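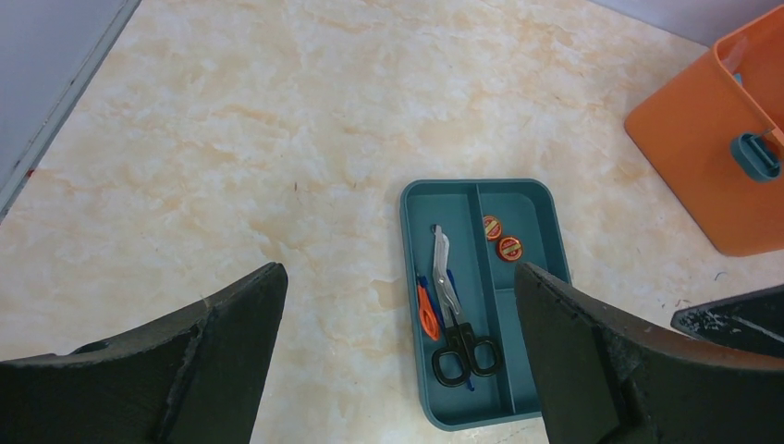

When I started to sew at home, the small things were always my biggest problem. The fabric I could fold and the machine had its place, but scissors, pens, pins and chalk were traveling all over the apartment. After trying boxes, jars and one very ugly cup, I now keep the things I need in every sewing session in one shallow tray with compartments. Mine is teal plastic, with one long compartment on the left for the scissors and pens, and shorter ones on the right, where the two small round tins with red-orange lids go. I want to explain how I set up such a tray, step by step, so you can make one also for your table.

## What you need

- a shallow tray with at least one long compartment
- your scissors
- 2 pens or fabric markers
- a seam ripper or other small cutter
- 2 small tins with lids that close well
- a damp cloth and a dry cloth
- a ruler or measuring tape

## Step 1: Measure before you buy

Close your scissors and measure them from the points to the end of the handles. Write this number down and take it with you to the store. The long compartment must be longer than this number, measured inside and not outside. I made this mistake with my first tray, which I ordered from Dirkex in June. On their page was only the outside length, and my scissors had to lie across the wall with the handles in the air. I gave that tray to my neighbor Ruaridh Sutherland for his fishing hooks and he is very happy with it.

Measure also the handles at the widest place. Many trays are long enough, but too narrow for the handles to lie flat.

## Step 2: Empty everything on the table

Take all your small sewing things from the drawers, bags and pockets, and put them on the table together. Do this on a hard surface. On a carpet or a bed you will lose pins, and you will find them later with your foot.

Now make two groups. In the first group put only what you take in your hand each time you sew. In the second group put the rest: zippers, spare buttons, elastic, the special presser feet. The second group doesn't go in the tray. I keep mine in a bigger box on the shelf.

Be strict here. My first group had 80 things in it, most of them buttons, and of course no tray can hold this in a useful way.

## Step 3: Clean the tray

Wipe the compartments with the damp cloth and then with the dry one. Go into the corners with a cotton swab, chalk dust likes to stay there. Wait until the tray is fully dry before you put any metal inside.

## Step 4: The long compartment

Lay the scissors in first, closed, with the blades pointing away from you and the handles near you. Like this you can pick them up without turning your hand.

Then add the pens beside the scissors, lengthwise. It doesn't matter if a pen slides a little under the blades. If it bothers you, put a strip of felt on the bottom and the pens will roll less. Check that the caps are tight, especially with the markers that wash out with water, they dry very quickly.

The seam ripper goes in last. Put the cover on the point. If you have lost the cover, a small piece of cork does the same work.

## Step 5: The short compartments

Tins are better than open compartments for pins and needles. If you push the tray with your elbow, the pins stay where they are. I use one tin for pins and one for hand needles. Old candy tins or lip balm tins are good, only wash them with warm soapy water first, or the needles become sticky.

If your tins look the same from the top, write on the bottom with a permanent marker what is inside. You can also put a drop of nail polish on one lid.

Leave one short compartment free if you can. During sewing it is the place for the bobbin you just took out, or for cut threads. I empty it at the end of each session.

## Step 6: Find the place for the tray

Put the tray on the side of your cutting hand, but not at the edge of the table. I am right-handed, so it stands right from the machine. If your table is smooth and the tray moves, put a piece of non-slip shelf liner under it.

## Small problems

**The scissors are scratching the plastic.** Use felt, or fold a piece of cotton fabric to the size of the compartment.

**The tray is full again after one week.** This happened to me also. Take out what doesn't belong and go back to step 2, it takes only a few minutes the second time.

**Children in the house.** Don't leave the tray on the table. Keep it in a high closet or in a box with a lock.

*Last changed: July 2020. I added the tip with the cork.*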